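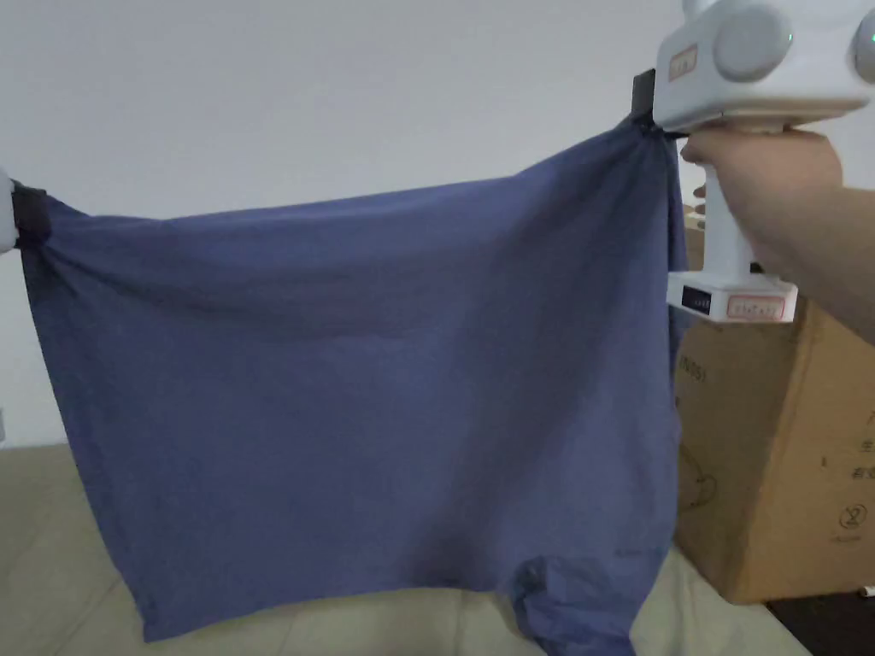 Zaltura opens modular synthesis lab to second-year students

The electronic music course at Zaltura has put a new modular synthesis lab into service. The room holds 20 workstations, each with a Vitik oscillator rack, a patch bay and a four-channel interface. Students book slots of up to three hours, and the lab stays open until 9 p.m. on weekdays.

Signal routing runs through a central Jalter mixer, so any station can feed the main monitors or the multitrack recorder. Patch cables are color-coded by length – 300 were supplied, with spares kept at the equipment desk. Racks must be powered down before any module is moved.
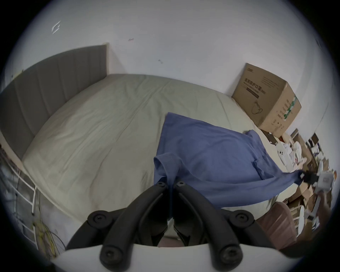

One student, Sobczak, said the shared clock was the main gain over the old room, where drift between machines made group pieces hard to record. Sobczak also asked for more filter modules, and the course team has added them to the June order.

A first showcase of lab work takes place on Friday at 7 p.m. Capacity is 200 and entry is free for students.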